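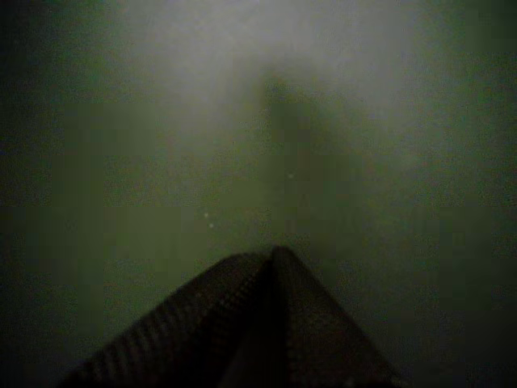
Raelene Prendergast
Blogger, tinkerer, reluctant housekeeper

2020-10-05

My sister keeps asking when a robot will do her dishes (she has two boys and a very small sink, bless her), and I keep telling her to hang on to the rubber gloves! Two ribbed fingers pinched together, with murky green everywhere past the tips and a hazy glow up top, and I'd still have to find a fork in that. I do it by feel, chatting away the whole time. Miklós at Halliday thinks grippers will get there, and I hope he's right, but I bought more sponges anyway.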